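Destitgate FAQ

Questions we get most often about the Destitgate grasping method. Last revised in February.

What is Destitgate?
A way of choosing how hard soft fingers should close on an object the robot has not handled before. It takes a short test squeeze, reads how far the fingers bend, and sets the final grip from that.

Is it a learned policy?
Partly. The approach motion comes from a policy trained on 926 demonstrations. The squeeze step is a small fitted model with 2 inputs, finger bend and motor current. You can run the squeeze step without the policy, and several people do.

Who collected the demonstrations?
Mal-soon Nam and Yu-na Hyun did nearly all of them. A-yeong Nam wrote the replay checker that threw out bad ones. The 926 figure is after the checker ran.

Do I need the same fingers?
No, but you will have to refit. The bend model depends on the shape of the cutouts and on the stiffness of the material. Refitting takes 30 squeezes on a test block. The script is called refit_bend and it writes a new table next to the old one. Keep the old one until you have checked the new one.

Does it use touch sensors?
No. We tried them early on and dropped them. The readings drifted as the fingers wore, and we were recalibrating more than we were testing.

Which objects did you test?
There are 13 in the test set, none of them used in training. Most are smooth, light and rounded, the kind that tend to squirt out when two sides press unevenly. Boxes and flat items are not covered. Please don't quote our results for them.

How does it compare with a fixed grip force?
On the 13 test objects it dropped fewer and dented fewer. The gap was largest on the soft ones. On hard objects a well-chosen fixed force did just as well, and if that is all you handle you probably don't need this.

What does a hold look like from the wrist camera?
The yellow fingers close on the object from above and below, with the wedge-shaped tips of the upper pair pointing inward.

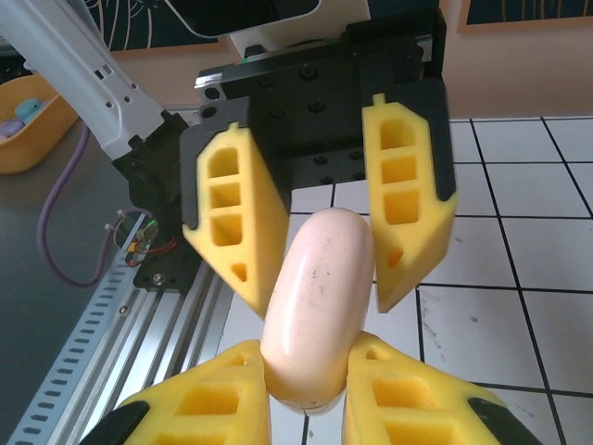

Sawsan Hourani wrote in to say that the bend reading came out too low on her setup whenever the test squeeze was shorter than the default, and that going back to the default fixed it. We have since made the short setting print a warning.

Can I change the squeeze time?
Yes, in the config file, but see the note above. Longer is safe and only costs you cycle time.

Does it work with the Privumine controller?
The older Privumine release, yes. The new one reports motor current in different units, and the table has to be converted first.

Where do I send a bug report?
To Heike Rieger, through the project tracker. Attach the log and your bend table.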